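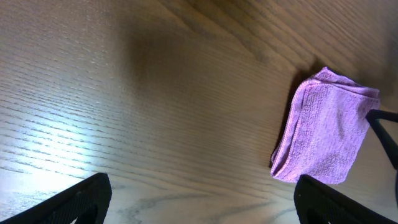
Yao-tsung Wei
Small-shop automation, reviews and setup help. Currently testing: Hedent tabletop arm kit

Apr 13, 2019

OK, thread on the Hedent kit. A bunch of you asked after I mentioned I had one on loan, and I've had it long enough now to have opinions. Settle in, this got long.

Quick background for new people. I do setup work for small shops, mostly places with one or two benches that want something done over and over and can't spend factory money. The shop I'm thinking about with this one is Wynne, a furniture finisher I've worked with before. They want a table wiped between coats. They also want the cloths folded and put back where they belong, and that second part is the whole reason I'm writing this.

So what do you get? Two arms, two grippers, a small camera for each wrist, a controller box, clamps, cables, and a teaching program called Triris that runs on your own computer. The computer is not included. The table is also not included, which I say only because a guy emailed me to ask.

The cloth I'm testing with is a lilac microfiber towel. I wanted a color that would stand out from brown wood, and the purple does that really well on the wrist camera. If you're buying cloths for this kind of job, buy loud ones! Gray microfiber on gray-brown wood made me want to lie down on the floor.

Unboxing to first movement took me an evening. The clamps are good. The cables are labeled at both ends, bless whoever did that. The printed manual is 11 pages and I used maybe three of them.

What I did not love: the screws for the finger mounts come in one bag with the screws for the clamps, and they look nearly the same. I put a clamp screw in a finger mount and it went in just far enough to fool me. Check the length before you tighten.

Let's talk fingers. Kit fingers are black, chunky, and open nice and wide. For boxes and bottles they're great. For cloth they're okay. Fabric has no edges as far as a big finger is concerned, it just has a sort of general area. You want to come in low and flat, pinch a fold, and lift slowly.

If the towel is already folded into a tight little square, the grab is easy, there's a lot of cloth there to bite on. Getting only the TOP layer is where it goes wrong. My early tries picked up the whole bundle like a sandwich.

Fix that worked for me: let one arm hold while the other arm pulls. One finger tip pressing lightly on the cloth, the other gripper working the near corner. This is what you pay for with a two-arm kit. I tried the same job with a single arm and the towel just slid around the table after it.

Teaching it. You run the job by hand with the leader handles, Triris records it, and after enough recordings it trains a thing that tries the job without you. Hedent's sales page says you can start small. Sure, you can start small. Mine was hopeless until I'd put in a lot more than "small."

My count so far is 284 recordings of the towel job. I threw out a few where I sneezed or bumped the table. At my pace that was several evenings and one sore shoulder. Put a cushion on your chair, I mean it.

Somebody's going to ask if it folds a towel on its own now. Most of the time, if I set the towel down roughly where it was when I was teaching. If I toss it down in a heap, no. It'll poke at the heap in a hopeful way and then go back to its home position.

I have NOT tried it with a towel soaked in anything. Please don't read this thread as "it can handle finish rags." Oily rags are their own safety subject and I'd talk to whoever handles fire safety at your shop before letting any machine near them.

Now the thing I'd really like Hedent to hear: glare. My table has a satin sort of look and a strong grain, and with a lamp on one side the wood washes out nearly white in the wrist view, while the other parts go dark brown under shadow. Same table! If you only teach under one lamp, it learns that lamp.

What I'd do if I were starting over: move the lamp every so often while you record. Open the blinds for some, close them for some. I did my first big batch all at night, like a genius, and then wondered why mornings went badly.

Or cover the table with something dull. I didn't want to, because Wynne's tables are wood and I'm trying to test the real thing. But if your job doesn't care about the surface, a plain mat would save you a lot of grief.

Wrist camera quality: fine. You can make out the nubby texture of the microfiber and the stitched edge, plenty for this. Where it struggles is when the arms get in each other's way. With both of them working over the same towel, one gripper's view has a piece of black hardware sitting right over part of the cloth. I ended up changing my approach angle so the holding arm came in more from the side and covered less.

Would I add an overhead camera? Yeah. The kit has a port for one. They don't sell the mount yet, I emailed and they told me July. I have a monitor arm and some zip ties, so we'll see who gets there first.

Noise! People with shops at home always ask. It's quieter than my fridge when it's holding still and a bit whiny when it moves fast. I had a podcast on the whole time and didn't need to turn it up.

Support. I wrote to them 2 times. First answer came the next day and was useful (that's how I found out about the screws). Second one took most of a week and was a link to the page I'd already read. So, average, I guess? The user forum is better than the support desk right now. Search there first.

Price, because I know you scrolled for it. The loaner was free and goes back when I'm done, and they don't get to read this before you do. Hedent quoted Wynne for the two-arm kit plus a year of Triris, and I'm not going to post another shop's quote. What I can tell you is that a spare set of fingers and a second pair of clamps adds some $1000 to the order, and I think that's steep for what it is. Ask for it to be thrown in.

Compared with the Nustham kit I had on the bench last year: Nustham is stiffer and hits the same spot more reliably. If your job is pick this up, put it there, all day, I'd still go with Nustham. But teaching it was miserable. Everything was typed in point by point, and you can't really type in a towel.

Hedent is floppier and friendlier. You can let a new person take the handles and they'll be recording okay runs the same afternoon. I had my sister try. She was better than me by her third run and has not let it go.

Things I'd want fixed before I told a shop to buy it without thinking twice:
softer finger pads that come in the box,
a "wrong light" warning in Triris,
separate screw bags, for crying out loud,
a pause button on the arm itself and not only on the screen.

That last one matters more than it sounds. When a gripper has a fistful of towel and is going somewhere you didn't expect, you don't want to be hunting for the mouse. There is a proper emergency stop on the controller box, and it works, I've used it. But it cuts everything and the arms sag, so I'd like something gentler for the everyday oops.

Few small tips before I go eat:
Wash new cloths before you start. They change shape a little after the first wash and you don't want to teach on one shape and work on another.
Save your recordings somewhere besides the controller.
Name them something sensible. "towel_new_final_b" is not sensible and I have four of those.

Who should get this? A small shop with one soft, fiddly, boring job and a person who has the patience to teach it. Who shouldn't? Anybody who needs it running by next week.

As for Wynne, my advice to them was rent for a month, put it on one table, and have their own people do the recording under their own lights - not me in my spare room. They're thinking it over. I'll post how it goes if they say yes.

Oh, and to everyone asking in the replies where the towel's from: multipack, auto parts aisle, whole stack of them in different colors. I only opened the purple ones.

Next up is wiping. I've got the kit for a while yet, so send me what you'd want tested and I'll try to get to the short ones first. Nothing with glitter, please.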